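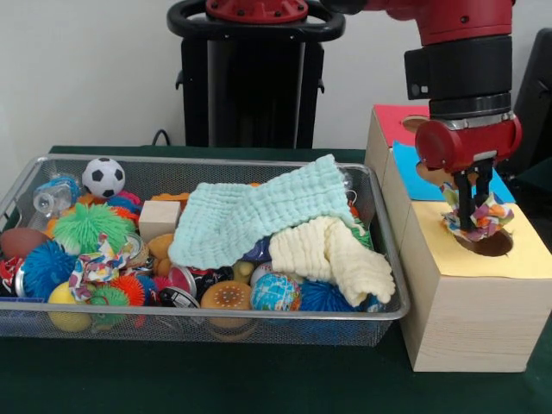

Review: Prinell three-step sorting boxes with the Zemier wire basket

Bought as a pair. The boxes are light wood, stepped in height, with coloured paper tops in red, blue and yellow. The basket is silver wire mesh with a smooth metal rim. Price for both was 292 dollars, delivered.

Assembly

The basket needs none. The boxes arrive bare, and the paper is supplied flat in a sleeve. Each sheet is trimmed to size and fixed with double-sided tape, which is not included. Allow 6 minutes per box. The holes in the paper have to line up with the holes in the wood, so tape the front edge first and check before pressing down the rest.

Capacity

The basket takes a mixed load: spiky puffer balls, a soccer ball, a toy football, cans, a globe ball and two crinkled cloths over the top. Small items settle to the bottom and have to be dug out -- a shallower basket would be easier to work from.

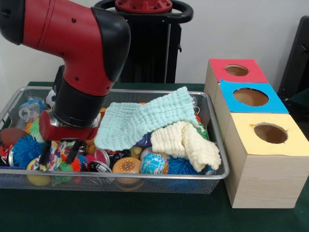 The mesh is fine enough that nothing in our set slipped through. The rim has no burrs. Cloths hung over it came away without snagging, although a loosely knitted scarf did catch once on a weld near the base.

Posting

Patterned fabric scraps are the most useful test item. They have no fixed shape, so they must be gathered before they will go through the hole. Dropped flat, a scrap sits on the paper and stays there. Colour matching works as expected, and the three heights add some variety in reach.

The paper is the weak part. After 91 sessions the edge of the yellow hole had gone soft and needed a patch on the underside. Replacement sheets come from Plisach in packs of three colours only -- a single colour cannot be ordered.
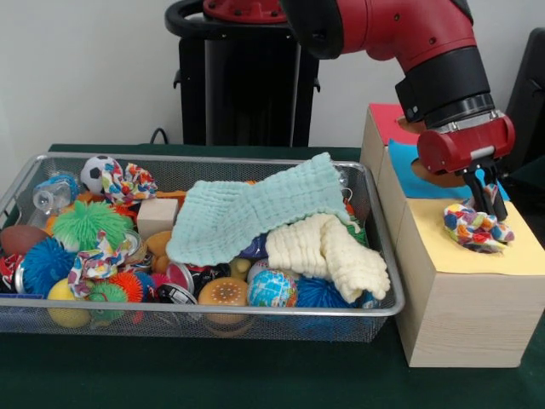
Wike Toy Library -- Equipment Reviews

Stability is good. The boxes weigh 700 grams each and do not slide on a cloth-covered table. On bare laminate the front box crept forward, and felt pads fixed it.

Cleaning: wipe the wood with a barely damp cloth and keep water off the paper. The basket can be rinsed and left to drain.

Recommended for loan, with a spare pack of paper. Borrowers should return the boxes with the tops still attached.

Reviewed November 14, 2022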